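Notes on white tabletops, mostly for the shop bench and the kitchen one. Add to it when I remember stuff.

**Everyday wipe** – warm water, drop of dish soap, soft cloth. Wring it out hard. Dry right after or you get streaks. No scouring powder, ever. Scratches hold dirt and then it looks gray forever.

**Pen and marker** – rubbing alcohol on a cotton pad. Dab, dont rub. Ballpoint takes two goes, sometimes more.

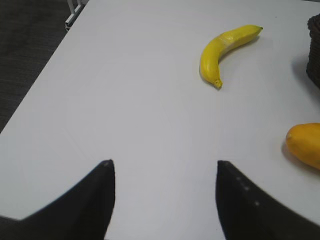

*Last changed: October, from the Skedetwood bench*

**Coffee rings** – baking soda and water, thick paste. Leave it 2 minutes, wipe, rinse. Old rings want a second round.

**Glue drips** – let them set all the way. Then plastic scraper, held low. Old store card works fine. Metal blade = gouge.

**Sticker goo** – cooking oil, wait, wipe, then soap to get the oil off. Hair dryer on low if its stubborn.

**Hot pans** – trivet. Every time. Scorch marks dont come out, tried evrything.

**Sanding a bare wood top before repainting** – start at 82 if the old paint is thick, no wait, 80. Finish at 220. Vacuum in between.

Still to add: edge chips, wobbly legs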